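Genstead Robotics Workshop
Home
The arm
The kitchen
Gallery
Contact

Gallery: Setting up the arm in the virtual kitchen

Text and pictures: Stavros Kneževič
Posted in October
Filed under: Setup, Simulation, Maintenance

On these gallery pages I keep the record of our cell at Genstead. The cell is a simulated one: one arm, one kitchen, and the settings that hold them together. Many people think that a cell inside the computer needs no care. My experience is different. It has no dust and no worn cables, but it has files which change, and when they change the arm begins to behave in a strange way. I spend one morning of every month only on checking.

The kitchen model is called Castaño. It came to us from the colleagues in Ploltstead, who had drawn it for another project with a different arm. The first work was therefore to put our arm in the place of theirs, and this took much longer than I had promised to my boss.

How the base was placed

The old arm was longer in the forearm. When I put ours on the same base point, it could reach the edge of the island but not more, and the elbow was almost straight. An arm with a straight elbow is difficult to control, the small corrections become large movements. I moved the base closer and turned it until the elbow stayed well bent over the working area. Then I wrote the base position into the scene file and locked it. Please do not move the base by mouse. If you do it by mistake, reload the scene and do not save.

The height of the counter

In the model file every surface exists two times, once for the eye and once for the contact. The marble which you see on the island is only the first one. The contact surface was lying a little lower, a mistake from the export, and the plate was sinking into the stone each time the simulation started. I corrected the contact surface and not the plate. It was tempting to lift the plate, but then every next object would need the same lifting, and somebody after me would have to guess the reason.

Joint limits and zero positions

We take the limits from the data sheet and make them tighter by 2 degrees at both ends. After every update of the simulator I compare the zero position of each joint with the saved table. One time an update turned the wrist by a quarter of a turn, and the gripper was coming to the counter sideways. The motion looked very elegant and was completely wrong.

The chairs

Both chairs are in the collision list. In the first version they were not, and the planner was sending the forearm through the backrest with no warning. Now the planner goes over them, so the movement is slower. If a plan fails, look first at the chairs before you look at the arm.

The test approach

For checking we always use one movement. The arm starts folded, reaches over the front side of the island and stops with the gripper above the counter, near to the plate. It does not touch anything. I repeat it 37 times with small changes of the start position and I look at where the finger stops. If the stopping points lie close together, the setup is accepted and I write the run number in the log. The last accepted run has the number 909.

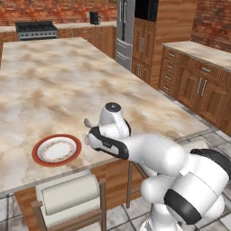 Gripper above the front of the island, with the finger a short distance to the right of the plate. Simulator view.

What I look at in this pose: the distance from the finger to the stone, the angle of the wrist, and the room that remains between the arm links and the chairs. For the measuring I switch to the contact view, where the marble and the wood disappear and only simple shapes remain. It is an ugly view but a truthful one.

Still to do

The drawers on the right side cabinets have no hinges or slides in our version of the file, so they are only boxes with handles on them. Prudolitz has a version where they open. I have asked for it and I am waiting for the answer.

The friction value of the plate is copied from a general table. I would like to have a better one before we begin with the lifting.

The scene file is saved under build 2342. Older builds have the wrong counter height, please delete your local copies.

Questions about the settings can be sent to me through the contact page. I read the messages in the morning, before 10.

Previous: Choosing the gripper
Next: Lights and shadows in Castaño
Back to all galleries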